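Wednesday, July. Flow bench, cleft feeding

Good day! The one-way valve finally behaves and I want it all written down while I still remember which drawer everything came from.

Recap for whoever picks up this book next: babies with a cleft palate usually can't build suction, so a normal nipple gives them very little for a lot of work. The bottle has to be soft enough to squeeze, or the valve has to hold milk in the nipple so that gum pressure alone pushes it out. We're on the second kind. Vuvel is the valve disc, Skemlow is the compression pump that stands in for the gums.

Started with the old Vuvel disc as a baseline. Same as last time, milk creeping back past the disc between strokes and the nipple going half empty after a short run. Swapped in the new disc with the thinner lip (cut from the softer sheet, bottom drawer, left side) and the backflow simply went away. I ran it again to be sure, then took it apart, put it together upside down by mistake, wondered why there was no flow at all, put it right and ran it a third time. Lovely clean drops every stroke.

Settings, so they don't get lost:
Reservoir filled to the 300 mL line, formula mixed as on the tin, 25 °C at the start
Skemlow on the short stroke, no vacuum
New disc, smooth side toward the nipple
685 strokes, stopped by hand when the reservoir got low

Nipple still full at the end of that. I did a little dance.
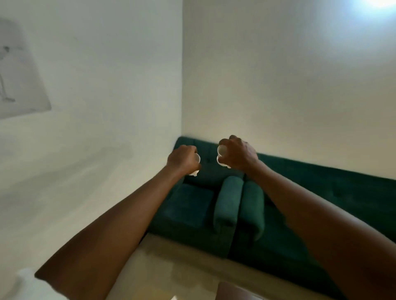
Cup feeding is the comparison we keep getting asked for, and I want it in the next round. Plenty of families end up using a cup after palate repair, when a nipple is off limits for a while, and we have nothing on the bench that says how fast a small tilt delivers compared with one squeeze. The grip matters more than I'd thought. With a small white cup in each hand and the fingers wrapped over the rim, as here, there's no bare edge left for a lower lip to rest on. For the cup runs we should hold low on the sides, rim clear, and tilt until the liquid just touches the edge. I'd like a clamp that does the same thing so the tilt is repeatable. There's a hinge in the scrap box that might do.

Back to the valve. Cleaning was the part I dreaded. A disc this thin could easily tear or take a set when it's washed, so I did 7 wash cycles with a bottle brush and dish soap, air drying on the rack in between. No tear under the magnifier. There is a faint white line where the lip bends, and I don't know yet if it means anything. I've bagged that disc and marked it W. Please don't use it for flow runs, I want to section it. 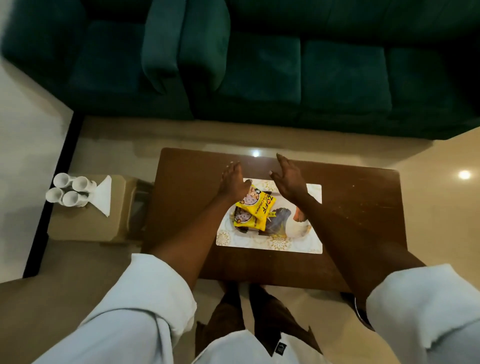
Sofa and dark wooden coffee table, bird print on the white tray.

Air is the other thing. These babies swallow a lot of it, and a full nipple ought to help, but our bench can't show that yet. Vasić (the collecting chamber, for new people) has a clear top and I could see bubbles coming through in the first few strokes with both discs, fewer with the new one. That's by eye only. The bubble trap needs a proper scale on it before I claim anything. Tried tape and a marker, the ink washed off, will scratch the lines in instead.

Also changed how we prime it. Squeeze the nipple, turn the bottle over, let go, wait for it to fill, repeat until the air stops coming. Much quicker than tapping on the side, and closer to what a tired parent would manage with one hand. The instruction sheet for Grondville should have this as the first step, with a drawing.

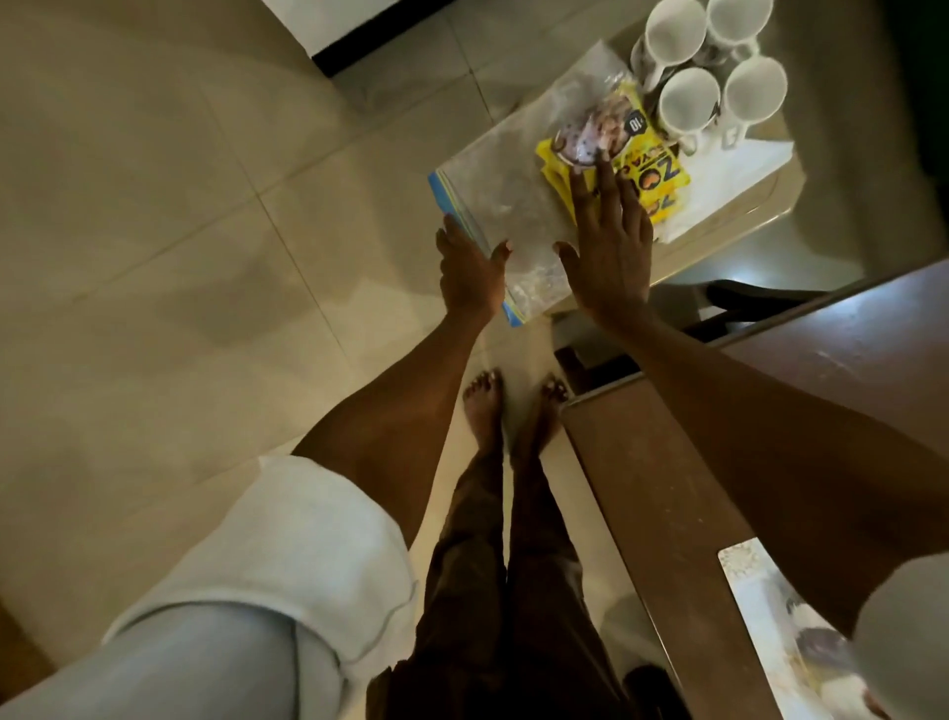 Nabil Ghanem thinks the short stroke is too kind to the valve, and that a newborn's chewing is a lot less regular than anything Skemlow does. He'd put pauses in, long ones, and see whether the nipple drains while nothing is pressing on it. Fair point, and it's easy to try! The pump controller already takes a pause setting, we've just always left it at zero.

So, next:
Old and new disc with pauses, same fill, same temperature
Section disc W and look at the white line
Clamp for the cup tilt
Scratch the scale on the bubble trap
Order more of the soft sheet, there's enough left for maybe two discs

Reservoir is rinsed and upside down on the rack. Pump is off at the wall.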